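The Goodwill Payment

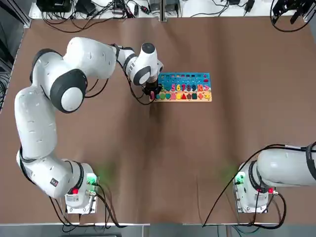

What does a bank owe you when it forgets to tell you something for 14 years?

In the case of the Plendholm Savings Bank, a letter, a goodwill payment of $206, and a phone number that plays the flute.

Dilani Gamage read the letter standing up, in her coat, because she assumed it was a bill. The bank regretted to inform her that she had been enrolled in something called Pirzada Card Shield. It further regretted that she had not been informed of this before. It hoped she would accept the enclosed check as a sign of how much it valued her.

She turned the envelope upside down. The check was not enclosed.

On Wednesday she took the bus to the Steresley branch, which had been remodeled so that there was no longer a counter. There was a tablet on a stick. The tablet asked how she was feeling today and offered her five faces. She picked the second from the left, and it thanked her and told her to take a seat.

"I got a letter," she said, when a young man finally came to look at her.

"Is it the regret letter?"

"It has regret in it."

"There's two," he said. "There's one where we regret it and one where we sincerely regret it. The sincere ones get a case worker."

She checked. It was plain regret, twice. He gave her a pen and the phone number.

The flute was fine for the first half hour. Dilani put the phone on the windowsill and did the ironing, then the pillowcases, which she had never ironed before in her life. Now and then a recorded woman broke in to say that most questions could be answered on the website. The website said that most questions could be answered by phone.

"Customer Remediation, this is Tamsin Te Moana, can I have your case number?"

"I don't have one. I'm only regular regret."

There was a pause, and some typing.

"Okay. I've got you. You had the Shield for 14 years and we should have sent you a statement every August."

"What did it cover?"

"Loss of card, theft of card, and, let me see. Damage to card by livestock."

"I live on the fourth floor."

"It was a rural product originally," said Tamsin. "Did you ever want to make a claim?"

"I didn't know I had it."

"Right, but if you had known."

Dilani thought about this more carefully than it deserved. She had lost the card once, at the swimming pool, and found it in her shoe. She said so. More typing.

"I can't put shoe," said Tamsin. "I could put temporary loss. That would move you up to Flular."

"What's Flular?"

"It's the system. The other system. It used to stand for something." She lowered her voice. "The thing is, in Flular you'd get $253. But you'd have to send in proof that you didn't know about the policy."

"How do I prove I didn't know?"

"Most people send the statements."

"The ones you didn't send me."

"Yes," said Tamsin. "We've had some feedback on that."

The iron ticked on its stand. Dilani asked what other people were doing, and Tamsin said that other people were mostly shouting, and that one man had sent in a box of everything he had ever received from the bank so that they could see for themselves what wasn't in it. It was in the hallway. They had been told not to open it because opening it would make it a complaint.

"And if I just want the $206?"

"Then I press a button."

"Would you press it?"

"I would press it," said Tamsin, "before they change the button."

Dilani told her to go ahead. The check came nine days later, made out to D. Garage. The branch would not take it, but the young man was very nice about it and let her use the tablet again. She picked the face at the far end this time. It asked if she would care to say more, in 100 characters or less, and she got as far as the livestock.

In August a statement arrived. It showed that she had no policy, that she had paid nothing toward it during the year, and that she could cancel at any time by calling the number below. She put her coat on, took it off again, and went to see what there was to iron.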